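Good Habits at the Two-Arm Bench

Hello again, everyone, and thank you for all the kind notes after the last newsletter. Several of you asked whether the new bench rules at Drosbridge are going to stick, and I'm happy to say they are, with a few changes that came out of a long Saturday with coffee and a lot of talking.

The biggest change is to the way we start a session. Until now the person at the keyboard would call out "moving" and off we went, which was fine when we had one arm and a good deal less fine with two. From now on whoever starts a run says the name of the arm first and then waits for an answer from the other person in the room. If no answer comes, the arms stay where they are. I know it feels silly when your partner is sitting right beside you (I have felt silly doing it myself), but please keep it up until it's a habit.

Brittany Melnyk has also rewritten the page on shared reach. Each arm now has its own side of the table, and there is a strip down the middle that only one arm may enter at a time. The old page left it to the operator's judgment, and we all have different judgment, especially after lunch! She has kept the new version to 2 pages, and it's taped inside the cupboard door in room 424.

Then there are the cables, my own favorite subject, as my poor family will tell you. Before the first move, follow every line with your eyes from one end to the other, and think about where it will be when the arm is at its farthest point — and do it again whenever the props are changed around.

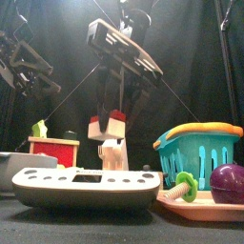 Toys and play food are welcome at the bench, and the more mixed the better, but please write down what you put out and roughly where, so that the next pair can set up the same table. Small pieces go back in the Friesen tubs when you're done. And if an arm is holding something when you need to stop, bring it down low and let go on purpose before you cut the power. Allow up to 10 minutes for closing up.

Reader comments

Marta: Does the middle strip rule count when one arm is parked?

Brittany Melnyk: Yes, if any part of it is over the strip. Park it on its own side first and you're fine.

gil_w: We do the name call at Gillex too. Took us a month to stop forgetting.

Old Pete: Could the cupboard page be in bigger print, please?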